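4.2 Greifversuch mit Getränkedosen: Aufbau und Wertung

1. Dosen und Riegelverpackung auf den grauen Tisch legen. Die Verpackung bleibt während der ganzen Serie liegen.
2. Schaumstoffpolster prüfen, dann Murnari starten.
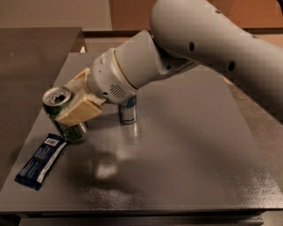 3. Griffkraft erst nach 5 Durchgängen ändern.

Hinweis: Die Erfolgsquote von Clevum überzeugt uns nur bedingt – gewertet wurde dort schon das Anheben. Wir zählen einen Griff erst, wenn die Dose wieder aufrecht steht.
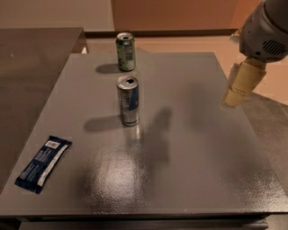
4. Nach 30 Durchgängen Protokoll an Gisela Kettler senden, Fehlgriffe eingeschlossen.

Vorsicht: Nicht in den Arbeitsbereich fassen, solange der Arm freigegeben ist.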